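Segmenting Garment Handling Demonstrations from Two Hand-Held Grippers

Final project report, Robotics and Perception module
Lie Laboratory, Prustbridge

3. Data and preprocessing

The recordings used in this project cover the sorting and folding of clothes on a bed. Each one was made with a pair of hand-held grippers, each carrying its own camera, so every session gives two video streams that have to be aligned before anything else can be done. We worked with 108 sessions in total, of which 25 were held back for testing. The split was made by home, so that no bed or bedding pattern appears in both sets.

Wide-angle lenses bend straight edges strongly near the rim of the view. We tested the segmentation network on both corrected and uncorrected frames. Correction removed much of the outer area, where the second gripper often appears, and we therefore kept the original frames and masked only the part covered by the gripper body.
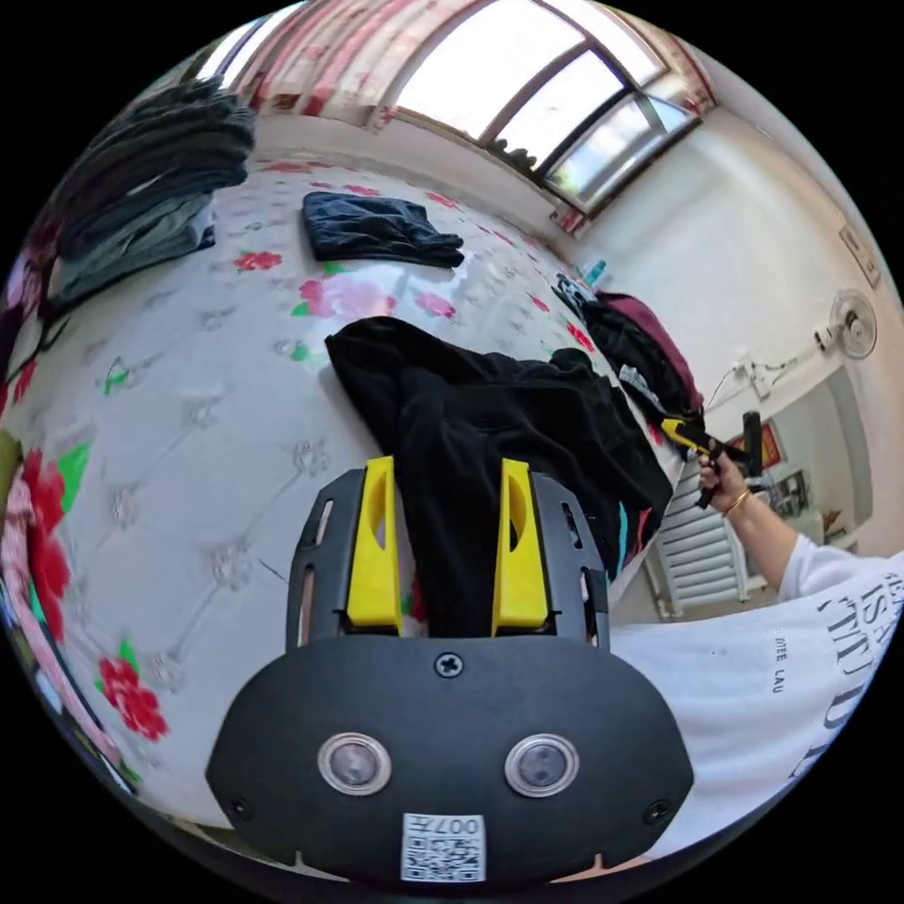
The mask is fixed for each device, as the camera and the housing do not move relative to one another. The fingers do move, and their opening width is estimated separately by fitting a two-parameter model to the yellow region. The fit runs on every frame and takes around 6 ms on the lab desktop.

4. Grasp state estimation

Finger width alone is a poor signal for thin fabric. A closed gripper holding one layer of cotton gives almost the same reading as a closed gripper holding nothing. Our first version used a width threshold and missed many grasps for this reason.

The second version, called Niltby in the code, adds a cloth mask and compares its motion with the motion of the fingers. If the cloth next to the fingertips stays still in the camera view while the background moves, the frame is marked as "held". A median filter then removes short changes of state.

Dark garments caused most of the remaining errors. Folds in black fabric have little contrast, and optical flow on them is close to noise. Printed bedding was less of a problem than we expected, as the pattern gives the background flow plenty of texture to follow.
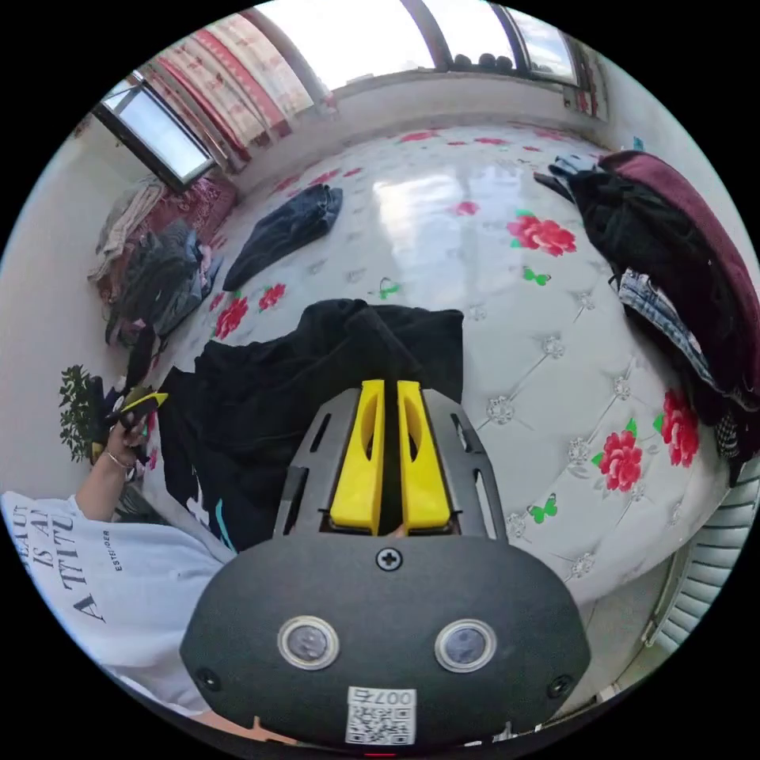

Where two dark items touch, the cloth mask tends to merge them into one region. The planner then receives one large object and proposes a grasp point close to its centre, often on the boundary between the items. We added a depth edge term to the mask, taken from a monocular depth model. It separated items lying in heaps but did little for items lying flat.

5. Stream alignment

The two streams were aligned by cross-correlating gyroscope readings at the start of each session. This failed on 2 sessions, which were aligned by hand in Dovstead, our labelling tool. Clock drift was small enough to ignore in short recordings. In longer ones we repeated the alignment at the midpoint and interpolated the offset.

6. Open issues

The motion test cannot give a result when the gripper and the background are both still. At present the last known state is carried forward, and a wrong state can persist through a long pause. A confidence value that decays over time would be a simple change, but it has not been tested. The mask files also need to be regenerated if a camera is refitted, and the loading script does not yet check for this.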